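# Unit 6: Teaching the Kitchen Policy

Welcome back! Last unit you drove the simulated arm by hand and found out how hard it is to pick up a thing you can only see from one side. This time the arm learns from you. By the end of the unit every team will have its own trained policy running in Grotora, our simulator, and I can't wait to see what you come up with.

**Before lab**

- Pull the latest Starnine repo (the May branch, please, the older one loads the wrong kitchen).
- Read the Lurnirbridge setup page through to the part on camera placement.
- Agree on a team name and put it in your config file – blank names crash the grader.

## 6.1 What goes into a demonstration

A demonstration is one complete try at a task, saved step by step: the camera views, the joint angles, the gripper command and the sentence that told the operator what to do. The shared set has 264 of them, all in the sink kitchen. You'll train on those first and then add 38 of your own, which sounds like a lot until you get going (most teams speed up wonderfully after the first few!).
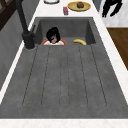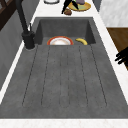

Task sentences are where the fun starts, so write them with care. A sentence has to point to one thing and one goal. "Move the fruit" sounds fine in your head, but the policy needs to know where the fruit should end up. With a banana on the floor of the basin in both layouts, "put the banana on the drainboard" works either way, and it gives you two quite different reaches to learn from: one beside a figurine, the other beside a plate. Keep both kinds in your set. A policy trained with a single neighbor next to the target often learns the neighbor instead – it heads for whatever usually sits beside the banana, and you only find out when you change the layout.

Some sentences to try, and to argue over with your team:

1. Pick up the banana and put it on the drainboard.
2. Take the plate out of the sink.
3. Clear the sink.

Number 2 only makes sense in the second layout. Number 3 is sneaky. Is the job done when the basin is empty, or does it matter where things go? Write down your answer before anyone records, or you'll have two operators teaching two different jobs.

## 6.2 Training and testing

Start with the default Tran settings and leave the learning rate alone for the first run. Check the loss curve, of course, but please don't fall in love with it! A beautiful curve can sit on top of an arm that stops a hand's width short every time. Watch your rollouts at normal speed, then slowly.

For the test we load 51 starting layouts you haven't seen. Objects move, neighbors change, and the task sentence may be worded a little differently. A try counts as a success when the target is at rest in the goal area and the gripper is open. Bumping other objects is allowed this time, though it will cost you in the next unit.

## 6.3 What to hand in

- Your demonstration files, with the sentence list
- One rollout that worked and one that failed
- A page on the failure: what you expected, what the arm did, and one change you would make to the data

The failure page is my favorite thing to read all term, so go all in on it. Last year's best one was more than a page long and had a hand-drawn map of every place the gripper closed on thin air.

Lab machines are free until 9 p.m. Bring headphones if you plan to record next to another team.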